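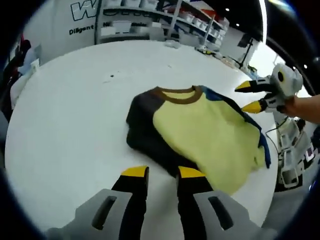 最終更新:7月 16時20分(洗い試験の節に追記、誤記訂正)

ヴェスティネ(Vestine)繊維試験室 作業記録
件名:多色切替え編地における移染の再試験、および乾燥工程の見直し
記録:ニルミニ・チョードリー
閲覧範囲:試験室、染色工房、検品係

前回記録からの継続

前回の記録では、淡色の身頃と濃色の袖を縫い合わせた編地について、洗い試験の判定と実際の返品状況が一致しないことを報告した。標準の添付白布を用いた試験では汚染用グレースケールで4級ないし4-5級に収まっているにもかかわらず、マトゥッバル(Matubbar)から戻された製品には、袖ぐりの縫い目に沿って淡色側へにじんだ跡が認められる。先方の検品票には「縫い目沿い、帯状」と記載されており、にじみは袖ぐりに集中し、裾や脇にはほとんど出ていない。

本記録は、この不一致の原因を乾燥工程に求めて行った再試験の経過をまとめたものである。結果の一部は未確定であり、判定欄に「保留」とあるものについては、工房側で基準として引用しないよう願いたい。

試料

試料は12点とした。いずれも綿天竺で、淡色側は反応染料による淡黄、濃色側は墨と紺の二系統である。縫製はすべて工房のミシンで行い、縫い糸はポリエステルに統一した。前回はポリエステル糸と綿糸が混在しており、縫い糸そのものが水分の通り道になっていた疑いを排除できなかったためである。

衿のリブは今回の試験対象に含めていない。リブは編みの密度が高く、乾きが遅いことから、別項目として扱うべきであるというクビャク主任の意見による。ただし、リブ部分の残留水分が隣接する身頃に影響する可能性は残るため、試料の半数にはリブを付けたままとし、残りは外した。判定はいずれも身頃と袖の境界のみを対象とした。

生地の入荷ロットは紺系統のみ二つに分かれる。後から入ったロットは手触りがやや硬く、糊剤が残っているように感じられたので、試験前に全点を湯通しした。湯通し後の残り湯は紺系統で薄く着色した。着色の程度はロット間で差があったが、測色計の校正が済んでいない時間帯であったため、数値は記録していない。目視の所見のみであることを明記しておく。

洗い試験

浴量は一回につき2,000ミリリットル、洗剤はルルニクス(Lurnix)の中性を規定濃度で使用した。温度は室の標準手順に従った。攪拌の条件も従来どおりである。

すすぎの回数を従来から一回増やした群と、従来どおりの群とを設けた。一回増やした群では、最後のすすぎ水に着色が認められなかった。従来どおりの群では、墨系統は着色なし、紺系統はわずかに着色が残った。この時点で境界部のにじみはいずれの試料にも認められない。洗浴中の移染は、少なくとも今回の条件では主たる原因ではないと考えられる。

〔追記〕プラマニク氏より、すすぎ水の着色は白磁皿の上で見るべきであり、ガラス容器を窓際に置いて見た今回の方法では、外光の影響が大きいとの指摘を受けた。指摘は妥当である。次回から白磁皿に改める。ただし今回の記録は元の所見のまま残す。

〔訂正〕初稿で洗剤を「弱アルカリ性」と書いたのは誤りで、使用したのは中性である。弱アルカリ性のものは同じ棚の隣に置かれており、容器の形がよく似ている。棚札を付け替えた。

脱水と仮置き

脱水後の試料の合計質量は1,112グラムであった。個別の質量は試験票の裏面に記載している。

脱水後の仮置きについては、従来の手順書に記載がなかった。聞き取りを行ったところ、担当者によって扱いが異なっていた。すぐに干し棚へ移す者もあれば、二つに折って台に置き、全点がそろうまで待つ者もある。私自身は後者であった。袖を身頃の上に重ねて折ると、濃色と淡色が面で接することになる。これまでこの置き方を問題として意識したことがなく、手順書の改訂履歴をさかのぼっても、置き方に触れた記載は見当たらない。

そこで、仮置きの方法を次の四通りに分けた。

A 仮置きなし。脱水後ただちに平干し。
B 広げたまま台上に仮置きし、その後平干し。
C 袖を身頃の上に折り込んで仮置きし、その後広げて平干し。
D 袖を身頃の上に折り込んだまま、翌日まで平置き。

Dは実際の工程ではあり得ないとの意見もあったが、輸送前の袋詰めで乾燥が不十分であった場合に近い条件として残した。放置時間は18時間とした。

判定はパトワリ氏と私が別々に行い、一致しなかった試料についてのみクビャク主任が三人目として判定した。判定者は試料の区分を知らされていない。ただし私は仮置きの作業にも立ち会っているため、厳密な意味での盲検とは言えない。次回は判定者と作業者を完全に分ける必要がある。

所見

Aには境界部のにじみが認められなかった。墨、紺ともに4-5級である。

Bも同様であるが、紺系統の後入荷ロットに限り、縫い代の内側にごく淡い着色があった。表側からは見えない。製品としては合格の範囲と判断したが、縫い代の着色が着用と洗濯を繰り返すうちに表へ出てくるかどうかは、この試験からは判断できない。

Cは系統によって結果が分かれた。墨系統は4級で、従来の判定と変わらない。紺系統は3-4級に下がり、判定者の間でも意見が割れた。割れた理由は、にじみの位置である。返品された製品と同じく、袖ぐりの縫い目に沿って帯状に出ているが、幅が狭く、縫い目の影と紛らわしい。パトワリ氏は照明の角度を変えて再度確認し、にじみであると判定した。私は当初これを影と見たが、縫い目をほどいて確認した結果、パトワリ氏の判定を採る。

Dは予想どおり全点で低下した。紺系統では、袖の輪郭がそのまま身頃に写っている試料があった。返品製品に見られる跡は帯状であって輪郭状ではないため、Dの条件がそのまま返品の原因であるとは考えにくい。

興味深いのはCとDの差である。Dでは接触した面の全体に着色が生じたのに対し、Cでは縫い目付近に限られた。折り込まれた袖は、身頃の全面に均等に触れているわけではない。袖ぐりでは縫い代が重なって厚みが生じ、上に載った袖の重みがそこに集まる。水分も縫い代に残りやすい。短時間の仮置きであれば、圧力と水分の両方がそろう縫い目付近にのみ移染が起こり、時間が長くなれば面全体に及ぶ、という説明が成り立つ。ただしこれは現段階では仮説であり、水分量の測定を伴っていない。

リブの有無による差は、境界部の判定には現れなかった。前述の懸念については、ひとまず影響なしとして扱う。試料の点数が少ないため、断定は避ける。

乾燥棚について

平干しにはファルダノではなくフラダノ(Fladano)の網棚を用いた。過去の記録の一部で名称が「ファルダノ」と誤記されているが、同一の棚である。検索の際に注意されたい。

網棚は段の間隔が狭く、下段の乾きが遅い。今回は下段を使用しなかったため、実際の工程より乾燥が早かったと思われる。工房では繁忙時に全段を使用しており、この差は無視できない。グヤーシュ氏から、下段の空気の流れを確保するために棚を壁から離してはどうかとの提案があった。床の排水溝の位置との兼ね合いがあり、設備担当の確認を待っている。

また、網の跡が生地に残る件についても、この機会に記しておく。淡色の試料では網目の跡が見えることがあり、これをにじみと誤認した記録が過去に一件ある。網目の跡は霧吹きで湿らせて整えれば消えるが、移染は消えない。判定に迷う場合は、まずこの確認を行うこと。

工房への連絡事項

以下は試験室としての暫定的な依頼であり、手順書の改訂までの間に適用する。

脱水後の仮置きは、袖を身頃の外側へ開いた状態で行うこと。台の広さが足りない場合は、点数を減らして脱水の回数を増やす。

どうしても折る必要がある場合は、身頃と袖の間に白の当て布を挟むこと。当て布は乾いたものを使用し、使用後は着色の有無を確認して試験票に記入する。当て布の着色は、移染の早い段階を知る手掛かりになるため、捨てずに試験室へ回してほしい。

紺系統の後入荷ロットについては、すすぎを一回増やすこと。墨系統には適用しない。水の使用量が増えることについて工房から懸念が寄せられており、全ロットへの適用は求めない。

袋詰め前の乾燥確認は、身頃の中央ではなく縫い代に触れて行うこと。これまでの確認位置は身頃の中央とされていたが、縫い代は中央より明らかに乾きが遅い。

マトゥッバルへの回答

先方への回答は、原因を特定したという書き方を避け、乾燥前の仮置きが関与している可能性が高いとの表現にとどめる。クビャク主任の了解を得た。回答の文案はグヤーシュ氏が作成中で、試験票の写しを添付する予定である。写しには判定者名を載せない。

先方からは、返品分の再処理が可能かとの照会も受けている。縫い目付近の着色が浅い試料について、再度の洗いでどこまで戻るかを予備的に確認したところ、当日中に再度洗ったものは改善が見られ、乾燥後に時間を置いたものはほとんど変わらなかった。返品分は後者にあたる。再処理の見込みは低いと考えるが、先方が少量での試行を希望する場合には対応する。

標準試験との関係

今回の結果は、標準の洗い試験に不備があることを示すものではない。標準試験は規定の条件で染料がどの程度脱落し、添付布を汚染するかを見るもので、縫製された製品が湿ったまま折られて置かれることまでは想定していない。検品係から「標準試験に合格した生地でなぜ返品が出るのか」との質問が繰り返し寄せられているため、この点は室内で説明の仕方をそろえておきたい。

水に対する堅ろう度の試験であれば、湿潤状態で荷重をかけて保持するため、今回の条件に近い。紺系統の後入荷ロットについてはこの試験の成績書が届いておらず、仕入先に請求中である。先に入荷したロットの成績書は手元にあるが、試験に用いた添付布の種類の欄が空白になっている。あわせて照会した。

受入れの際にこの成績書を必須とするかどうかは、購買との協議事項となる。試験室としては、濃色と淡色を縫い合わせる製品に使用する生地に限って必須とする案を出したい。単色の製品にまで広げると受入れが滞るおそれがある。

保管

試料は全点、区分の札を付けて試料棚の上段に保管した。Dの試料は色の変化を継続して観察するため、薄紙に包んで暗所に置いている。日光の当たる場所へ出さないこと。縫い目をほどいたC区分の試料は、ほどいた糸も同じ袋に入れてある。糸にも着色がないか後日確認する。

湯通しの残り湯は保存していない。保存しておくべきであったとの意見がプラマニク氏からあり、後入荷ロットの残りの生地から再度採取することとした。

未了の項目

縫い代の水分量の測定。使用できる水分計が現在校正に出ており、戻り次第着手する。
C区分の仮置き時間を段階的に変えた試験。紺系統のみ。
網棚の全段を使用した場合の乾燥時間の比較。
当て布の素材の選定。綿とレーヨンの手持ちがあるが、吸水の差を見ていない。
棚の移動に関する設備担当の回答。
仕入先からの成績書。

校正済みの測色計は本日午後に戻った。湯通しの再採取は、その動作確認が終わってからパトワリ氏が行う。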